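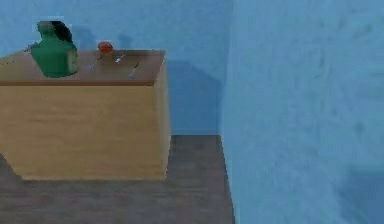 I've been putting off buying a proper bedside gun safe for years, and this summer I finally gave in and ordered the Bralby Teno. My pistol had been living in the big long-gun safe down in the basement, which is fine for storage and pretty useless for anything else. What held me up was mostly looks, I'll admit it. Every small safe I'd seen was a black box with blinking lights, and my taste runs more toward a plain pale wood cabinet with no knobs or handles and a green vase sitting on top. I didn't want a thing in the bedroom that announces GUN IN HERE to anyone who walks past the door. The Teno slides inside furniture you already own, so that's what sold me on it.

What you get

The box weighs 10 pounds empty and holds one full-size pistol and a spare magazine, or two compacts if you stack them with the foam between (I don't love doing that, but it works). It opens from the front with a drop-down door and a little gas strut. There's a four-button keypad, two backup keys, a steel cable, a bag of mounting bolts, and a power adapter you don't have to use. I paid $108 at Skulcombe Outdoors, plus tax. They had it on the shelf next to the Nasrallah fingerprint model, which costs a good bit more, and I'll get to that one in a minute.

Setting it up

Setting the code took a couple of minutes once I found the reset button, which is hidden behind the battery door and is tiny. Get a pen. The manual says to hold it "until tone" and there are two different tones, so I did it wrong twice. After that it was easy!

Bolting it down was more of a chore. The holes are in the bottom and the back, and the bolts they give you are too short for a thick shelf. I ended up at the hardware store for longer ones and some wide washers. Please don't skip this part. A safe this size that isn't bolted to something is a lunch box, and somebody can carry it out to a car and work on it at home. The cable is okay for a hotel room, but I wouldn't trust it as the only thing holding the safe in place.

Living with it

I opened and closed it 62 times the first weekend (yes, I kept a tally on an envelope) and it failed to read my code once, when my thumb slid off the last button. In the dark the keypad is easy to find by feel. The buttons have raised edges and they light up softly when you touch one. The beep was way too loud, but you can turn it off, and I did that right away.

The door is my favorite part – it drops smoothly and doesn't bang. The foam is my least favorite. It's soft, it sheds little black crumbs, and it came with a smell that hung around for days. I pulled it out, aired it on the porch, and cut it down to fit the holster. Much better now.

Batteries are four AAs. The box claims over 300 openings on a set, and I haven't had it long enough to argue with that. When they do die you use the key, so don't lock the keys inside. I keep one at my sister's house and the other one somewhere I'm not going to type out here.

Compared to the fingerprint one

I borrowed the Nasrallah from a friend at my range for a while before I bought this. It's quicker when it works. With lotion on my hands, or right after doing dishes, it just sat there and blinked red at me. Some people have great luck with fingerprint readers and I'm not one of them. The Nasrallah does have thicker steel and nicer hinges, and if your hands cooperate it might be worth the extra money.

A note on the law

Storage rules are different from state to state, and some cities add their own on top. Some places require a locked container or a trigger lock when the gun isn't on you or close by, and some have special rules if a child could get to it. A few keep a list of approved safes and locks, so check the label and the list before you buy. I asked at the counter and got a shrug, so I went and read my state's statute myself. It was shorter than I expected and took less time than the foam did.

Should you get one?

If you want a simple keypad safe that fits in a nightstand or a cabinet, I'd say yes. I'd knock off a star for the foam and the short bolts. It isn't rated for fire, so leave your passports and paperwork somewhere else. I'm planning to pick up a second one for the office in August, and I'm buying the longer bolts on the same trip.

Four stars out of five.

Posted 30 July 2019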